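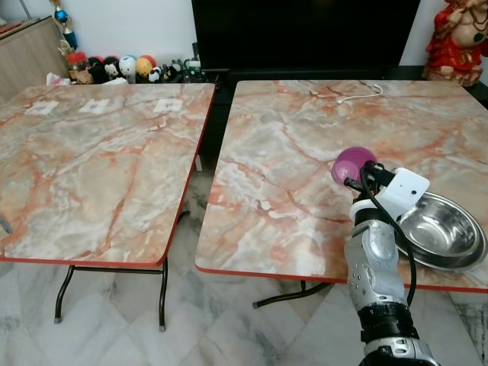 Ball to Bowl: Does Starting the Arm in Different Places Help?
Project Report, Team Gradavis
Farzana Mridha, Kittipong Boonyarit, Algirdas Ramanauskas
Mar 24, 2025

What we wanted to know

Our task sounds tiny: pick up a ball and drop it in a steel bowl. We love it anyway! The bowl is shiny, the marble-print tabletop is busy, and a ball can roll off if the fingers close a little early. We wondered if a policy would learn better from demonstrations that all start from one arm pose, or from a mix of poses.

How we did it

We recorded 300 demonstrations by hand-guiding the arm, half from one fixed pose and half from 5 different ones. Each half trained its own policy, with the same settings and the same number of steps. Then we ran 98 test trials per policy, moving the bowl between trials but keeping it on the right-hand table. A trial counted only if the ball stayed in the bowl.

What we found

The mixed-pose policy missed 19 times. The fixed-pose one missed more than twice as often, mostly by closing its fingers short of the ball — we honestly expected a much smaller gap. Most of the misses left over happened at the release, with the ball hitting the rim and bouncing away.

Next steps

Prapai Chuensuk suggested a slower release, and we want to try that in May with a second bowl size.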